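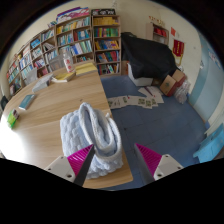

How to Set Up a Password Manager for the Whole Household

If you have been putting this off for a year or two, you are in very good company. I put it off for much longer than that, and the thing that finally moved me was an email one December from a shoe store I had forgotten all about, telling me that their customer list had been stolen and that I might like to change my password. The trouble was that I had used the same password at the shoe store, at the pharmacy, and (I blush to type it) for my email. So pour yourself something nice and let's get it done together. You can do the first part in an evening, and the rest can wait for odd moments.

What you need before you start

A computer you trust, your phone, a pen, and two sheets of real paper. I use a manager called Skevow and the steps below follow its menus, but they all work in much the same way, so don't worry if a button on yours has a different name. Run any waiting updates on the computer and the phone first – I know, I know, but it's a good habit and you can make a sandwich while they run.

Step 1. Make up your main password

This is the one password you will still have to remember, so make it long and make it friendly. I like four or five ordinary words that have nothing to do with each other. Don't use a song lyric, a street you lived on, or the names of your children in order of age (I had a very good laugh with my friend Setsuko Sakai over that one, and then she went quiet and changed hers). Type it out a few times in a blank document until your fingers know it, then close the document without saving.

Step 2. Write it down

Yes, on paper! Write the main password on one sheet and the recovery code on the other. Skevow shows you the recovery code once, right after you create the account, on a gray page with a Continue button that is much too easy to press. Copy the code first, read it back to yourself, and only then press Continue. Keep the two sheets in different places. Mine are in a fireproof box and at my sister's house.

Step 3. Turn on the second check

Go to Settings, then Sign-in, then Second Step, and pick the authenticator app over text messages if you're given the choice. A phone number can be taken over by somebody with a smooth voice and a few facts about you, while the app lives only on your phone. You will get a short list of backup codes here too. They go on the sheet with the recovery code.

Step 4. Bring in your old passwords

Your browser has probably been saving passwords for years. Look in its settings for Export, save the file to your desktop, and then choose Import in Skevow. My husband's browser coughed up 206 of them, including one for a fantasy baseball league that folded long ago. Now for the important bit: that exported file is plain text, and anybody who opens it can read the lot. Delete it as soon as the import is finished, empty the trash, and check that it hasn't been copied to your cloud folder. After that, turn off password saving in the browser so the two don't squabble over every login page.

Step 5. Change the ones that matter

Please don't try to change everything at once. Start with your email, because whoever holds that can reset nearly everything else. Then do the bank, the phone company, and anything with a saved card. Let the manager make the new passwords for you, and set the length to 14 characters or more. I did seven in the first sitting and then one or two whenever I happened to log in somewhere.

Step 6. Add the rest of the family

Under Household, choose Invite and enter each person's email. Everybody makes their own main password and keeps it to themselves. Things you all use, like the streaming account and the Wi-Fi, go in the shared folder. If somebody leaves the household, remove them from the folder and change whatever was in it, as their phone may still hold a copy.

If you get stuck

When the phone app won't fill in a password, look in the phone's own settings under Passwords or Autofill and make sure Skevow is switched on there. If a site refuses a new password, try turning off symbols in the generator. Haruto Chiba wrote in to say his electric company's site had quietly chopped the end off a long one, so log out and back in after each change, while the old password is still in the item's history.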